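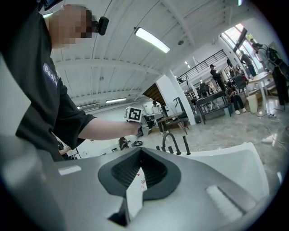 Jiltley 3 for Mac and Windows

A small chat program for people who already have too many chat programs.

Jiltley puts your messages from several services into one window and then, as far as possible, leaves you alone. It won't suggest friends. It has no opinion about your mood. If you've had the same status message for two years it will go on showing it without a word of reproach.

Version 3 is the first big release in a while, and the first where we threw away the old contact list and wrote another. The old one had been patched so often that Thomas Orlandini, who wrote most of it, would only work on it before lunch.

What's new in version 3

Quiet sign-in
You can now come online without telling everyone. Choose "Quiet" from the sign-in menu and your contacts see you as away until you write to one of them. Only that person sees you as available. This was our most requested feature, which says something about our customers, or about their colleagues.

Drafts that stay put
Half-written messages are kept when you close the window, when you quit, and when the computer decides to restart itself for an update you didn't ask for. They're stored on your own machine and marked with a small pencil in the contact list. You can turn the pencil off if it makes you feel guilty.

Search that finds things
Search in version 2 was, to be kind about it, decorative. The new one looks through all your saved chats, including the ones brought over from older versions, and shows the lines before and after each match. You can narrow it by person, by service or by month, so if all you remember is that somebody sent you the door code in October, you're in with a chance.

Nicknames
Give any contact a name that only you can see. We suggest checking which window you're sharing before you present anything to the whole office.

Add-ons

Jiltley comes with two add-ons in the box, both switched off until you want them.

Bavex is a filter for group chats. It folds away messages made up entirely of thumbs, hearts and "thanks all", and leaves a thin grey line you can click to open them again. In our own team chat it folds away most of what the management says.

Tistix handles timed replies. Write the message now, pick when it goes out, and appear to be an early riser. The computer does have to be awake at the time, even if you aren't. If it's asleep, the message waits and goes out when the lid is opened — along with a note to you saying so.

The Ghorbani theme pack is sold separately and contains 11 themes. Nine of them are tasteful. It works with version 2 as well.

What you'll need

A Mac or Windows computer from the last several years
200 MB of free disk space, plus room for your saved chats
An account with at least one chat service
A connection to the internet, although reading old messages works without one

There's no phone version. We've started one twice.

Prices

Single licence: £40, paid once. It covers every computer you use yourself.
Office licence: £49 per person, with phone support and a settings file you can copy between machines.
Upgrade from version 2: free.
Upgrade from version 1: also free, and please write to us, as we'd like to know how you've kept it running.

The trial lasts a month and has everything switched on. When it ends, you can still open and read your saved chats but you can't send anything. Some people have told us they prefer it that way.

Upgrading from version 2

Quit the old version before you run the installer. Your contacts, chats and sounds are copied over the first time you start version 3, and the old files are left where they were. Copying can take a while if you have a long history. The progress bar moves quickly to the halfway mark and then has a think, but let it finish.

Custom sounds longer than ten seconds are no longer supported. The customer who used a whole brass band piece as his "message received" sound has been told in person and took it well.

Known problems

Quiet sign-in doesn't yet work in group chats. Everyone will see you.
On Windows, the pencil mark sometimes stays after a draft has been sent. Clicking on another contact clears it.
Tistix gets confused if you cross a time zone with messages waiting. Check the times when you land.
The spelling checker doesn't know the word "Jiltley" and offers "jilted". We're leaving that in for now.

Page last updated 9/7/22

Download for Mac
Download for Windows
Release notes
Lost your licence key?
Contact support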